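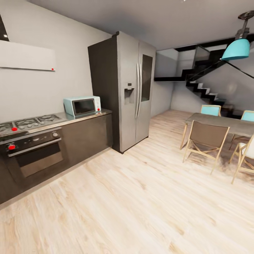
*The kitchen and dining area, with the oven on the left.*

## 4. Setting up your mentor circle on Clikley

Right, you've got your login and you've picked a name for your group, so now we get to the bit I like best! A circle is just a small set of young people and the mentors who look after them. When I started ours in Mosteck I did everything on paper (never again), and it took me until June to get it all moved over.

You'll need your group code, your list of young people and a cup of tea. Allow roughly 40 minutes the first time.

1. Go to **Circles** and press **New circle**.
2. Type in a name. Keep it short, as long names get chopped on phones. Ours is called Lepik, after the street.
3. Enter your group code. Ours is 226, yours will be in the welcome letter.
4. Choose **Closed** under joining. You can open it up later on if you want to.
5. Press **Save** and wait for the green tick before you do anything else.

> **Note:** if the tick doesn't come up, refresh the page once. Don't press Save again or you'll end up with two circles, and merging them is a right faff. 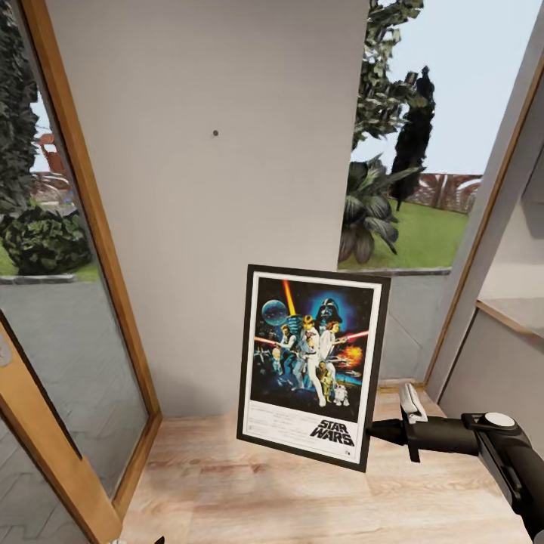

### Adding your mentors

Mentors go in first, then the young people. I did it the other way round and had a whole list of teenagers with no one to match them to – very silly of me.

1. Open the circle and press **People**, then **Add mentor**.
2. Fill in the name exactly as it's written on their background check. Žydrūnas Sproģis had to be typed in three times because I kept leaving off the accents, and the check won't link up unless they match.
3. Tick **Check complete** only when you've seen the certificate yourself.
4. Set how many young people they can take on. I'd start everybody at two.

> **Caution:** never share a mentor login, even for one evening. Messages are stored under the name on the account and you can't change that afterwards.
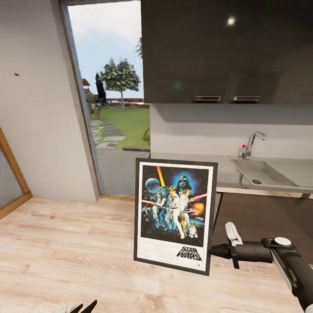

### Adding young people and making matches

1. Press **Add young person** and put in a first name and year group. Leave the surname box empty if your group uses initials.
2. Add a parent or carer contact. The circle stays locked until every young person has one.
3. Under **Interests**, pick up to five. Let them choose their own, please! Mine came up with things I'd never have guessed.
4. Press **Suggest matches**, read through the list, and drag anyone you'd like to move.
5. Press **Confirm**. Both sides get a message straight away, so have a word with them beforehand.

The suggestions are decent but they go mostly on interests. Halina Mazurek, who ran the Sato group before me, always looked at bus routes first, and I've pinched that idea from her.
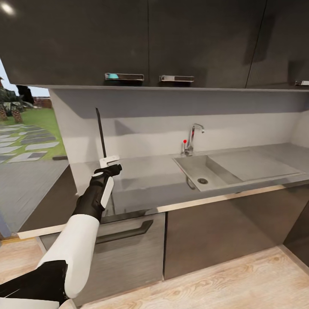
### Your first session

1. Go to **Calendar** and press **New session**.
2. Pick a day and time. We do Wednesday at half past four.
3. Set the limit. Ours is 20, mentors included.
4. Turn on **Reminders** and choose the evening before.
5. Afterwards, open the session again and mark who came. The register shuts after two days.

> **Note:** a session you've cancelled still shows in grey on the calendar. It won't send any reminders, so you can leave it there.

Section 5 covers goals and the monthly check-in form.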